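# Rosby Hand Grippers - Demonstration Visits

**Hire, purchase, or just come and have a go**

The Rosby demonstration visit is for people who are thinking about collecting handling data with hand-held grippers and would like to hold a pair before signing anything. We think this is sensible. A gripper that looks splendid in a brochure can feel like a garden tool after half an hour, and we would sooner you found that out on our time.

Visits run at our Vaswood workshop or at your own place. Most people choose their own place, and most of them apologise for the state of it when we arrive. Please don't tidy up. A made bed is no use to us at all.

**What happens on the day**

Chang-ho Won brings the kit, sets it up and does the first few tasks himself, talking as he goes. After that the grippers are yours. Bedding is where we like to start - it has no corners where you want them, it slides, and two blankets on one mattress will keep a confident engineer quiet for a surprisingly long time. 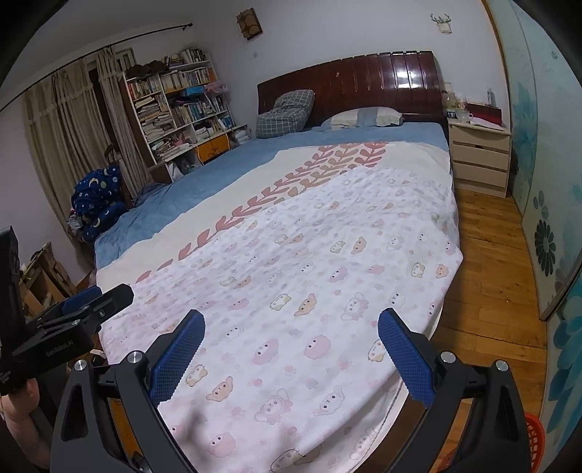
*Bedroom session, one gripper in each corner of the argument. The blankets are still ahead.*

Folding comes next, then pillows, then whatever you have that worries you. Visitors to the Ramalho open day in March brought a fitted sheet, which we consider unsporting, but we had a try at it and so can you.

Aurora Barros looks after the recordings. She'll play your session back before you leave and point out the places where your hands did something you didn't mean them to. She is kind about this. There are always a few.

**Included in a visit**

- One pair of hand grippers, left and right
- Spare finger pads
- Chargers, cables and the bag they never quite go back into
- Up to 30 minutes of recorded handling per person
- Playback and a copy of your files to keep

**What it costs**

| Visit | Group size | Price |
|---|---|---|
| Workshop, Vaswood | up to 4 | £167 |
| Your premises | up to 6 | £700 |

The price of a visit comes off your first order if you place it within 24 days. Travel to Jundov and beyond is quoted separately, as the trains are not our doing.

**Before you book**

You need a room with decent light and space to walk round whatever you'll be working on. Sleeves should be pushed up. Rings and bracelets come off. If you have long curtains, a cat, or a bed you're fond of, tell us beforehand.

The grippers don't do anything by themselves. You squeeze, they close. Several visitors have been let down by this, having hoped for a machine that would make the bed while they watched. We'd like one too, and your recordings may one day help somebody build it, but for now the labour is yours.

Prices correct at May 2021. To ask for a slot, use the booking form and put your group size and preferred location in the notes box.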